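Keeping a White Tabletop White

A white table shows everything. We bought ours from Galby, matte finish, seats six if two of them are small, and by the first June it had more marks on it than the brown one it replaced had collected in its whole life. Most of those marks come off. A few don't. The notes below cover what works on a matte white surface used every day for eating, homework, mail and phones.

First, find out what the top is

Check the paperwork or the underside of the table. Painted wood, melamine, laminate, lacquer and powder-coated metal all come in matte white and they don't all take the same treatment. If you can't find out, treat it as painted and stay on the gentle side. Try anything new on a spot near the edge, wait until it dries, and look at it in daylight before doing the middle.

Daily wipe

Brush off the crumbs first with a dry cloth or a soft table brush. Wiping over crumbs and grit with a wet cloth drags them across the surface, and on white you get fine gray lines.

Then use a microfiber cloth wrung out in warm water with a drop of dish soap. A second cloth with plain water takes off the soap. Dry it. Soap left behind goes slightly sticky and picks up dust by the next morning.

Spray cleaner should go on the cloth. If you spray the table you'll leave drops along the edge where the band meets the top, and over the years that's where a lot of tables start to lift.

Gray smudges and scuffs

There are two kinds of gray mark, and it helps to tell them apart.

Transfer marks sit on top of the surface. Something darker or softer has rubbed off on the table: a rubber foot, the bottom of a pan, newsprint, a belt buckle, a pencil case. You can usually feel nothing when you run a fingernail across.

Scratches go into the surface. The fingernail catches a little. Dirt collects in them, so they look gray or black, and cleaning makes them paler without taking them away.

For transfer marks, go in this order and stop when the mark is gone:

1. Warm water and dish soap, with the cloth left lying on the mark for a few minutes.
2. A plain white pencil eraser. Good on small scuffs. Brush off the crumbs afterward.
3. Baking soda mixed with water to a thin paste, rubbed very lightly with a fingertip through a cloth.
4. Rubbing alcohol on a cotton pad, on laminate or melamine only. It can soften paint and lacquer.

Melamine foam sponges work well but they're a fine abrasive. On a matte top they polish the spot you rub, and you end up with a shiny patch that catches the light worse than the scuff did. If you use one, go wide and light with hardly any pressure. 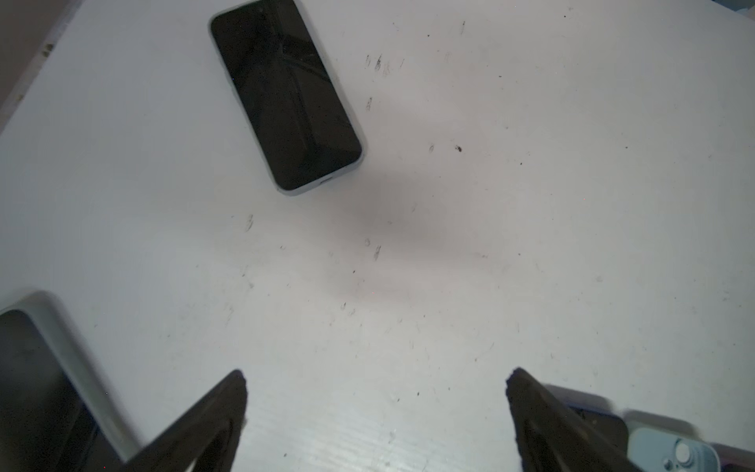

Phones and their cases

Phones are hard on a table for their size. They get set down and picked up all day, and usually slid a few inches each time. The case itself does little harm if it's clean. Sand or grit caught along the rim is what scratches.

Wash silicone and soft plastic cases in warm soapy water every few weeks, with the phone out of them. An old toothbrush gets into the charging-port cutout and around the camera opening, where pocket lint packs in. Let the case dry completely before the phone goes back in. Hard cases can be wiped inside and out with a damp cloth.

Dark cases and anything with a colored leather back can leave color on a white top, particularly when the phone is warm from charging. Don't charge on the bare table. A felt mat or a folded dish towel will do.

If more than one person in the house has the same phone in the same case, put a small sticker inside the case or set different lock screens. It saves picking up each one to find out.

For the screen, a dry microfiber cloth first, then one barely dampened with water. Keep table cleaner away from it, even the mild kind.

Small dark specks

Look at these closely before scrubbing. Pepper, coffee grounds, and pencil lead crumbs come up with the dry brush. Specks that stay put may be dried food, ink, candle soot or tiny chips in the finish.

Dried food: lay a damp cloth over it for ten minutes and lift it with the edge of a plastic card. Old gift cards are ideal. Never use a knife, including a butter knife.

Ballpoint: rubbing alcohol on a cotton swab (again, laminate and melamine only), working from the outside of the mark in. On paint, try soap first, then the eraser, and accept a faint trace.

Permanent marker: the same as ballpoint but slower. Change the swab often or you'll just move the ink along.

Chips: leave them alone until you have several, then touch them up together. We have a small bottle of Tonik white repair paint in the drawer. Use the tip of a toothpick, one dot at a time, and let each dot dry overnight. Whites differ a lot, so test the match somewhere low on a leg.

Yellowing and stains

Turmeric, tomato sauce, tea and red wine should be wiped up at once. If a yellow or pink shadow stays behind on laminate or melamine, leave a baking soda paste on it for 23 minutes or so under a piece of plastic wrap, then rinse. Repeat the next day if it got lighter. Sunlight through a window fades turmeric surprisingly well on its own.

Bleach isn't worth the risk. It can turn a white finish cream, and it must never be mixed with anything else.

Heat rings — the cloudy white kind — hardly show on a white top, but scorch marks do and they're permanent. Trivets cost very little. Ours are cork and live on the table.

Keeping it clear

The more that's left lying on the table, the more gets pushed across it. Things that helped us:

A shallow tray near one end for keys, phones and glasses. Ours is a Vundbridge tray lined with felt.

Felt pads under anything that stays out, like the fruit bowl or a lamp. Check them twice a year, as the old ones collect grit and turn into sandpaper.

A large desk pad for homework and crafts. The Najafi one we have rolls up and goes behind the bookcase.

Laptops on the pad too. Their feet leave gray marks that take longer to clean than most.

Once a month

Clear everything off, wash the whole top, rinse, dry, and then look across it from a low angle with a window behind it. Smudges you can't see from above will show up. Do the edges at the same time, and the underside of the rim where hands go when chairs are pulled in. The underside is usually worse than the top.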